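Aufruf: Mitmachen beim Falten, Sortieren und Verstauen

Kilis geht in die nächste Runde, und wir suchen wieder Leute!

Wer schon einmal vor einem Stapel frisch gewaschener Handtücher stand und sich gefragt hat, ob man die nun drittelt, viertelt oder rollt, ist bei uns goldrichtig. Im Projekt Kilis beschäftigen wir uns damit, wie Wäsche und Kleinkram in Körbe und Boxen kommen und wie sie dort so liegen, dass man sie auch wiederfindet. Das klingt nach einem kleinen Thema. Wir sitzen seit dem Frühjahr daran und werden nicht fertig, so viel steckt drin (allein über Waschlappen haben wir einen ganzen Nachmittag gestritten).

Für die Termine im Herbst suchen wir Teilnehmerinnen und Teilnehmer, die Lust haben, bei uns an einem Tisch zu falten, einzuräumen, wieder auszuräumen und uns zu sagen, was sie dabei gestört hat. Vorkenntnisse sind nicht nötig. Wer zu Hause alles in eine Schublade stopft, ist genauso willkommen wie jemand, der seine Geschirrtücher nach Farbe ordnet.

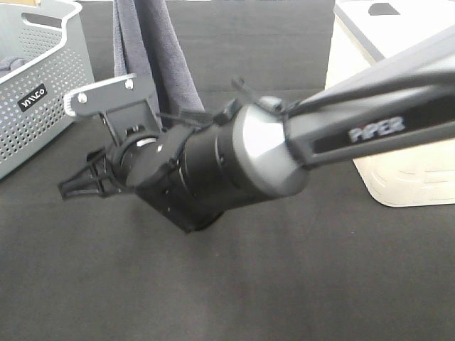 Arbeitsplatz bei Terkis, links hinten einer der hellgrauen Lochkörbe.

Worum es geht

Träger des Projekts ist die Werkstatt Terkis in Drusness. Zusammen mit dem Haushaltswarenladen Oláh stellen wir eine Sammlung alltäglicher Textilien und Behälter zusammen: Handtücher, Küchentücher, Putzlappen, Bezüge, dazu Körbe mit und ohne Griff und Boxen mit Deckel. Rund 4000 Stücke sind im Lauf der letzten Runden durch unsere Regale gegangen, vieles davon gespendet, manches heiß geliebt und entsprechend ausgefranst. Aus dem, was wir bei den Terminen erfahren, entsteht ein Heft mit Faltanleitungen und Einräumplänen, das im November gedruckt wird und das alle Beteiligten selbstverständlich bekommen.

Besonders neugierig sind wir diesmal auf die Unterschiede zwischen offenen und geschlossenen Behältern. In einen offenen Korb legt man ein Tuch anders als in eine Box, auf die danach noch ein Deckel soll. Manche falten dafür neu, manche drücken einfach, und beides wollen wir kennenlernen! Auch die Frage, was eigentlich in die Box gehört und was in den Korb, beantwortet jeder Mensch anders. Wir geben keine Lösung vor.

So läuft ein Termin ab

Ein Termin dauert zwei Stunden, mit einer Pause, in der es Kaffee, Tee und meistens auch Kuchen gibt. Zuerst bekommst du einen Stapel Textilien und ein paar Behälter und räumst so ein, wie du es zu Hause tun würdest. Danach probieren wir gemeinsam andere Varianten aus: kleiner falten, hochkant stellen, rollen, Paare bilden. Zwischendurch stellen wir Fragen, und du darfst laut schimpfen, wenn eine Variante nichts taugt. Zum Schluss füllst du einen kurzen Bogen aus.

Gearbeitet wird an Tischen, im Stehen oder im Sitzen, ganz wie du magst. Die Griffe sind leicht, schwer zu heben gibt es nichts. Wer auf einen Stuhl mit Lehne angewiesen ist oder mehr Platz am Tisch braucht, schreibt uns das bitte vorher, dann richten wir es ein.

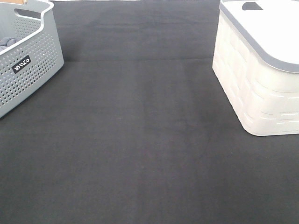 Hellgrauer Korb und weiße Box, davor viel dunkelgrauer Stoff.

Über die Farbe der Arbeitsflächen haben wir übrigens lange geredet. Auf einem dunklen Stoff sieht man jede Fussel, das stimmt. Man sieht aber auch die Kanten eines hellen Tuchs sehr gut, und darauf kommt es beim Falten an. Bringt also gern eine Fusselrolle mit, wir haben nie genug davon!

Wen wir suchen

Mitmachen können alle ab 18 Jahren. Wir freuen uns über eine bunte Mischung: Leute aus großen Haushalten und aus sehr kleinen, Menschen, die beruflich mit Wäsche zu tun haben, und solche, die das Falten eher vermeiden. Linkshänderinnen und Linkshänder bitte unbedingt melden, die fehlten uns beim letzten Mal fast völlig, und etliche unserer Anleitungen sind deshalb etwas rechtslastig geraten.

Du solltest Deutsch so weit verstehen, dass du unseren Erklärungen folgen kannst. Den Bogen gibt es auch in anderen Sprachen, frag einfach nach. Bei einer Allergie gegen Waschmittel oder bestimmte Fasern gib uns bitte Bescheid, wir waschen alles ohne Duftstoffe und können einzelne Stücke herausnehmen.

Was du bekommst

Für jeden Termin zahlen wir eine Aufwandsentschädigung von 32 Euro. Fahrkarten für Bus und Bahn innerhalb von Drusness erstatten wir zusätzlich gegen Vorlage des Belegs. Dazu kommt das gedruckte Heft, und wer mag, nimmt einen Satz Etiketten für die eigenen Behälter mit nach Hause.

Man darf auch mehrmals kommen. Beim zweiten Termin gibt es andere Textilien und andere Behälter, langweilig wird es also nicht. 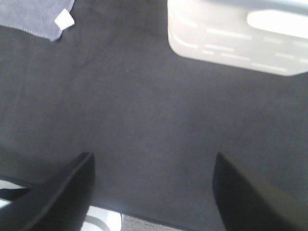
Nach dem ersten Termin habe man zu Hause gleich den Badezimmerschrank ausgeräumt, hieß es in einer Rückmeldung aus der Frühjahrsrunde. Die Sache mit den Etiketten am Saum sei dabei eine echte Entdeckung gewesen: Wenn man sie beim Falten immer in dieselbe Ecke nehme, liege der Stapel viel ruhiger. Nur die Pause hätte länger sein dürfen.

Die Pause ist inzwischen länger! Und der Trick mit dem Etikett steht jetzt auf der ersten Seite unserer Faltanleitung für Handtücher. Genau solche Hinweise wünschen wir uns, auch wenn sie jemandem erst Tage später beim Wäscheaufhängen einfallen. Für Nachträge liegt dem Bogen eine Karte bei, die man im Laden Oláh abgeben kann.

Mitbringen

Bequeme Kleidung und, wenn du magst, ein eigenes Handtuch oder einen Bezug, an dem du regelmäßig verzweifelst. Spannbettlaken sind ausdrücklich erlaubt. Eigene Stücke nimmst du natürlich wieder mit. Ringe und Armbänder mit scharfen Kanten lässt du lieber zu Hause, sie ziehen Fäden.

Anmeldung

Melde dich über das Formular auf der Projektseite von Kilis oder mit einer Karte aus dem Laden Oláh. Schreib dazu, an welchen Wochentagen du Zeit hast, ob vormittags oder abends, und welche Hand du bevorzugst. Wir antworten in der Regel nach wenigen Tagen mit einem Terminvorschlag. Kommt etwas dazwischen, genügt eine kurze Absage, dann rückt jemand von der Warteliste nach.

Deine Angaben verwenden wir nur für die Terminplanung und die Auszahlung. Die Bögen werden ohne Namen ausgewertet.

Wir freuen uns auf euch und eure Stapel!

Werkstatt Terkis, Drusness
Stand: 29. August 2023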